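Gonbridge two-arm handling project
Progress report to the Brenton fund, October

We have had a really good stretch! The example library now holds 899 accepted runs, and our two operators can finish one in about 40 seconds, so the target for the spring looks well within reach.

Flower arranging has joined the task list, alongside folding and sorting. Pärn is supplying the stems.
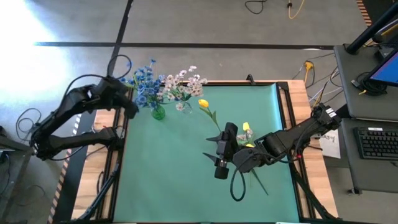 Stems are teaching us more than any task so far, as they bend and roll and never lie the same way twice. We vary the starting layout for every run: blue flowers and pink and white ones already in their vases, say, with a yellow tulip left lying slantwise on the teal mat. The Junari software then replays each run for checking.

Next: 3 new vase shapes, and a first training round on flowers alone.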